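Can a robot do the small jobs at the bench yet?

26 July 2023

Cleline makes household rinse aids and descalers, and its quality bench gets through 300 small samples in a normal week. Each one is stirred, checked and moved on, and the glass is washed. The company began putting arms on that work in June. We spoke to its automation lead, who was plain about the results.

"People ask me when it will do their dishes," the engineer said. "I tell them to look at what a beaker takes first. A kitchen is a beaker with 600 other things next to it."

Stirring was picked as the starting task for dull reasons. The glass is small, the motion is short and a person can judge the outcome at a glance. It also takes real finger control, as the rod is thin and hard, and the fingers have to hold it without tipping the beaker.

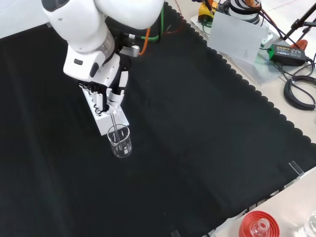

A multi-fingered hand holds a glass stirring rod in a small beaker.

Clear glass is the main technical complaint. A depth sensor tends to read the surface behind it, so the software leans on highlights along the rim and the edges of the rod. The engineer prefers a dark cloth under the work for that reason.

"With clear liquid in clear glass you get one faint line," the engineer said. "On a bad day the system treats that line as a scratch. A trainee makes that mistake once. The arm will make it until we retrain it."
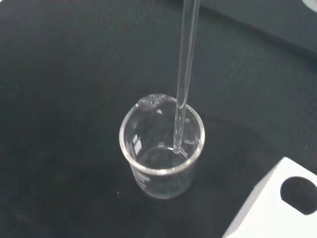 Speed, and what it costs

On speed the answer was short. A technician is faster at everything on this bench — in most cases by a wide margin. The arm's advantage is that it repeats the same stroke after lunch as before it. Cleline set itself a target of 2,000 stirs without a broken piece and has not reached it.

Racking tubes is the other half of the trial. A round-bottomed tube has to meet its hole close to upright, and a small lean at the top becomes a miss at the bottom.
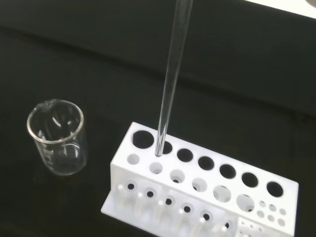 "I would trust it with a rack before I'd trust it with a sink," the engineer went on. "A rack has holes in known places. Nothing in a sink is in a known place."

Would the engineer buy one for home? No. Setup still takes 2 people, and a change of glassware means a new round of tests. Shop-floor work with fixed parts is closer, in the engineer's view, and folding laundry is further off than the videos suggest.

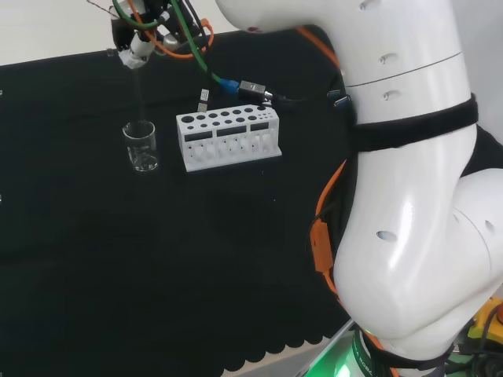
The rod lowered into the beaker, with the test tube rack alongside.

The next stage of the trial covers pouring. "We'll start with water," the engineer said, "and keep a towel handy."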